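11/11/18

I had a letter on Thursday from a reader who has been taking the Gredbridge paper for 56 years, which is longer than I've been alive and a good deal longer than I've been writing for it, and she wanted me to know that my column about the old swimming baths was the worst thing she had ever read in it. The worst! In 56 years! I did wonder about the golf club supplement we ran in May, but I suppose it's all a matter of taste.

I used to answer this sort of letter straight away. I'd have the coat still on and the reply half typed, and every line of it would be right, and none of it would do any good to anyone. Brynhildur Stougaard, my first editor, had a rule that you couldn't answer a cross reader until you'd had a meal and slept on it, and she once took a stamped envelope out of my hand on the way to the post box (I was furious, and she bought me a bun).

So I slept on it, and on Friday I read the letter again. Her main complaint is that I gave the last word to the man from Nernis, the firm that wants to build on the site, and that the swimmers only turned up in the middle. I looked back at it and – well, she has a point. I'd talked to the swimmers for most of an afternoon. I had pages and pages from them. The man from Nernis gave me twelve minutes on the phone, and he happened to say something neat, and I'm a sucker for a neat ending.
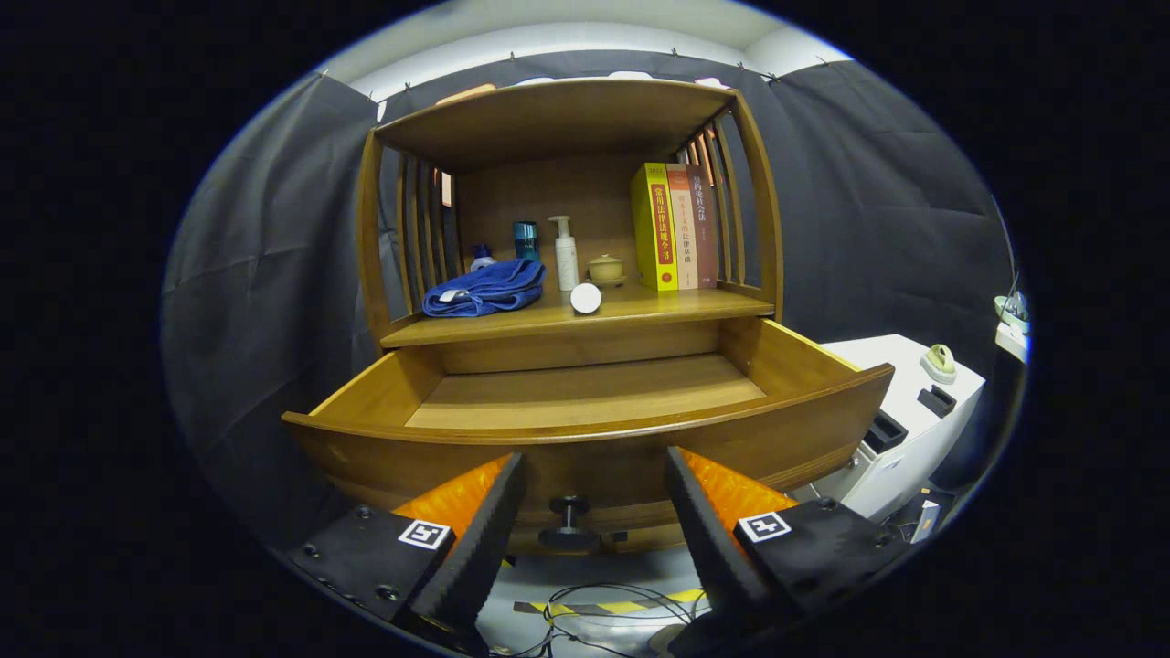
She also says I got the length of the pool wrong, and there I'm afraid I shall be standing my ground. I had it from the man who painted the lines on the bottom, and if he says 20 metres then 20 metres is what I'm printing.

What I haven't decided is whether to write back to her or put it in the column. A letter is kinder, I think. But then the other readers who felt the same and didn't write (there are always some) never get to hear that I agree with them. Jurčo on the subs' desk thinks I should do both and stop fretting, but he also cut 16 lines out of that very piece, two of the swimmers with them, so I'm not sure he comes to it with clean hands.

I've made a start on the letter, anyway. It has three crossings-out in the first line, and it's gone five, and I still need to ring Wevow about the broadband before they shut. I'll finish it after supper.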